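Pavach Township Friends of the Library
Minutes of the Regular Meeting
February 1, 2018

Called to order at 7:02 p.m. in the reading room. Raghavendra Rodrigues presiding. Quorum present.

Minutes of the previous meeting were read. One correction: the book cart was bought from Boersma, not donated by them. Approved as corrected.

Balance report. The checking account is in order. The bill for the new return bin has been paid. There was a question on why the postage line is higher than last year. Postage went up because the renewal letters were mailed in two batches. Report accepted.

Old Business

Spring book sale. The sale will be held in May, in the Brusness building as before. We have more than 1000 books sorted so far, mostly fiction and cooking. Children's books are short again. A note will go in the school newsletter asking for donations. Hardcovers stay at $2 and paperbacks will be priced the same as last year. There was some talk of a bag price for the last hour - moved, seconded and passed. Encyclopedias and textbooks will not be accepted. The sign at the drop-off door still says they are, and it needs to be changed.

Tables. Brusness can lend 15 folding tables. They have to be picked up the evening before and returned by noon on the day after the sale. Two people with trucks have offered.

Roof leak over the magazine shelves. Jimska came out and looked at the flashing. Their written estimate has not arrived. The back issues have been moved to the hallway and will stay there until the work is done. The township has been told. Raghavendra will call Jimska again and report at the next meeting.

Membership. We have 88 paid members. Renewal letters went out in January. Anyone who has paid and still got a letter should disregard it. The list is being kept in two places, and it was agreed that the copy at the front desk is the one to go by.

New Business

Newsletter. The spring issue goes to the printer when the sale hours are confirmed. Articles should be short - half a page at most. The puzzle page will return. A request was made for larger type, and the editor will try it on the calendar page first. 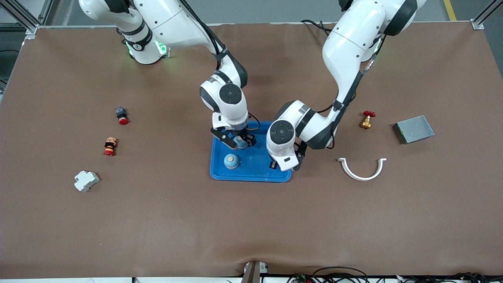 Vol. 15, No. 2

Story hour. Attendance has been good on mornings and poor on evenings. Motion to drop the evening session until fall. Discussion followed. Several parents work days and the evening is the only time they can come. Motion was tabled.

Parking lot. Snow has been piled against the book drop twice. A letter will be sent to the plow contractor asking that it be pushed to the far side.

Large print shelf. A patron asked whether the shelf could be moved closer to the entrance. The librarian has no objection. The low shelf by the window will be cleared for it.

Announcements. The coffee maker needs a new carafe. Keys to the supply closet should be signed out in the book.

Motion to adjourn was made and seconded. Adjourned at 8:20 p.m.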